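Notes from the Drafting Table: the spring update for Clelier is out

Hello again, everyone, and thank you for your patience! I know a good many of you have been waiting on the spring update since we first mentioned it at the winter open house, and I'm very happy to say that Clelier is ready for you to download from your account page. If you have automatic updates turned on, you may already have it (look for the little green dot next to your name when you start the program).

The big change this time is in how Clelier handles sheets. For years, if you moved a section line in your model, you had to go and refresh every sheet that used it, one after another, and if you missed one you'd find out at the print shop. I've done it myself more times than I would like to admit. Now the sheets keep up with the model on their own, and any sheet that has changed since you last saved it gets a small flag in the sheet list. Click the flag and you'll see the old linework in gray underneath the new. You can turn the flags off in Preferences if they bother you, but I'd give them a week or two first.

We've also cleaned up the door and window schedules. You can sort by level, by width or by any note you've typed in, and the columns finally stay where you put them. Mhairi Dow, who many of you know from the help line, kept a list of every schedule question that came in over the past year, and we worked down her list from the top. There are still 13 items on it that we didn't get to, mostly to do with metric rounding, and those are next.

The Munar hatch library has grown too. We've added 50 new patterns, including the stone coursing that so many of you in older towns have been asking for, plus a set of roofing patterns that line up properly at hips and valleys. That brings the library to 800 patterns in all, and yes, we did finally put in a search box! Type "slate" or "shingle" and you're there. 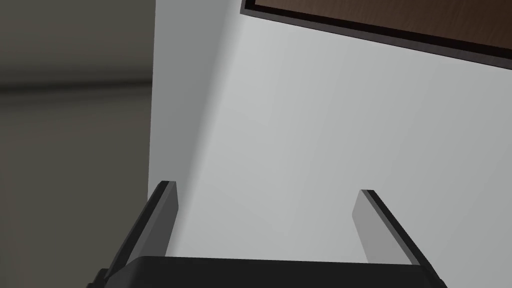
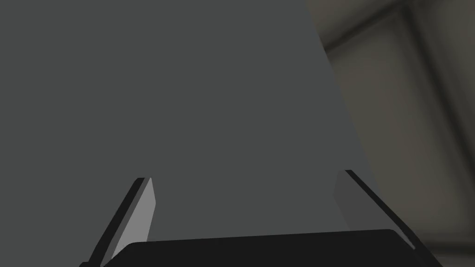

Two rendered views, each with the black gripper along the bottom.

Now, a word about older files, and please do read this part even if you skip the rest. Clelier will open anything you made in the last several versions, but once you save it in the new one, the older versions can't read it anymore. If you share files with an engineer or a contractor who hasn't updated, use Save a Copy and pick the earlier format from the list. The new sheet flags won't travel with that copy, though everything you've drawn will. Very large models (the ones with more than 150 sheets) may take a few minutes to open the first time while the sheet list is rebuilt. Let it finish, go and get a coffee, and it'll be back to its usual speed after that.

If you use the Magyar add-on for stairs and railings, you'll need to update that separately. The old add-on will load without complaint, but the railing posts can end up on the wrong layer, and then they print in the wrong line weight, and you'll be scratching your head over it all afternoon. The new one is on the same download page, down near the bottom. Close Clelier before you install it.

We're also bringing back the beginner's workshop in Lollenville this April, in the same upstairs room as last year. We start at 9 in the morning with a plain box of a house and by late afternoon everybody goes home with a small drawing set: a plan, two sections, four elevations and a title sheet. Bring your own laptop and a mouse with a wheel - trackpads are a misery for this kind of work. Lunch is included, and there's parking behind the building if you get there early. Those of you who came last year and asked for something a little further along will be glad to hear that Mhairi is putting together a second session, all about templates and title blocks, and we'll have the details in the next newsletter.

And please keep writing in. So much of this update began as a note from one of you, sometimes just a line or two with a screenshot attached, and we read all of them - even the grumpy ones! The quickest way is the Send a Note button under the Help menu, which passes along your version number so we don't have to ask you for it.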